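About Andov

Andov gathers examples for robots that learn by being shown. Our customers build the learning systems. We supply the recorded material they train on, made by people who guide a robot arm through everyday table work, one short task at a time.

We started in Brastley with 2 stations and a rented storeroom. Today we run 7 stations on one floor, with 18 people on staff, most of them operators. Our first customer, Kasprzak, still sends us a new task list every October.

What we do

A customer tells us what its system has to learn: pick up this, set it down there, clear a plate. We write the task as a few plain sentences, set up a table and record people doing it with the arm until the order is filled. A normal order is more than 1,000 examples of a single task. Each one is recorded from several viewpoints, including a small camera at the gripper.
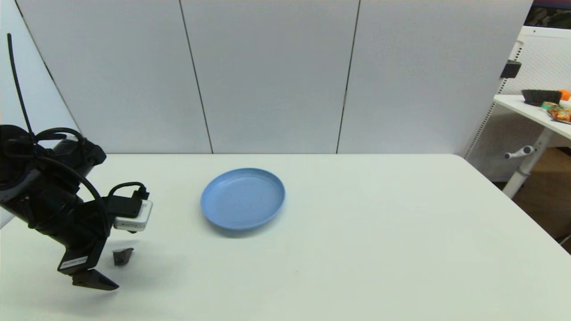

Orders differ in how much change the customer wants from one example to the next. Some ask for the same start position every time. Most want the objects moved, turned or swapped between recordings, and we agree on those rules in writing before the first session.

How a session runs

Operators work in short blocks and change tasks during the day. A tired operator makes jerky movements, and a system will learn those as readily as the good ones. Before each block the operator reads the task sheet aloud and does a few practice runs that are not kept.

Slow approaches are fine. So are second tries — if the fingers miss and the operator corrects, the recording stays in and gets a note. Many of our customers ask for these.
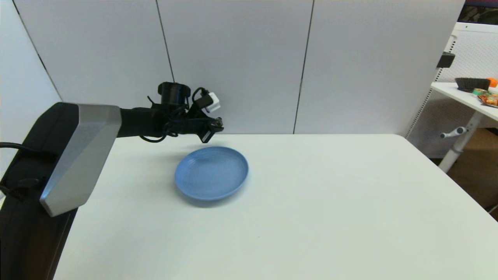 Tables and objects

We keep our work surfaces plain: white tabletop, pale panels behind. One dish may be all that a task needs besides the thing to be picked up. Objects come from ordinary stores and kitchens, and we log each of them before it goes on a table.

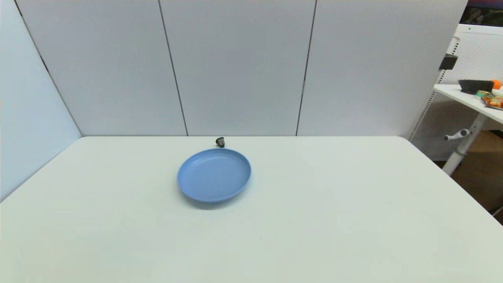
Checking

Every recording is watched by a second person who was not at the station. The checker marks where the task begins and ends, and confirms that the written sentence matches what was done. The views are checked separately. Small, crumpled things such as a used coffee capsule can be hard to make out from the head camera, so the checker goes by the gripper view for those.
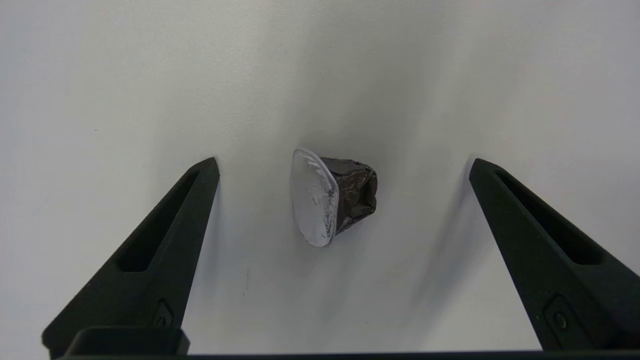 Our software

Recordings are stored and labeled in Drorach, a tool we wrote ourselves. Customers can log in, follow their order and send back anything they don't want. Rejected examples are redone at our cost.

Working with us

New customers usually begin with a small trial order. We also hire operators through the year — no background in robotics is needed, and training is paid. Use the contact form and say which of the two you are writing about.

Page last updated 23 Aug 2022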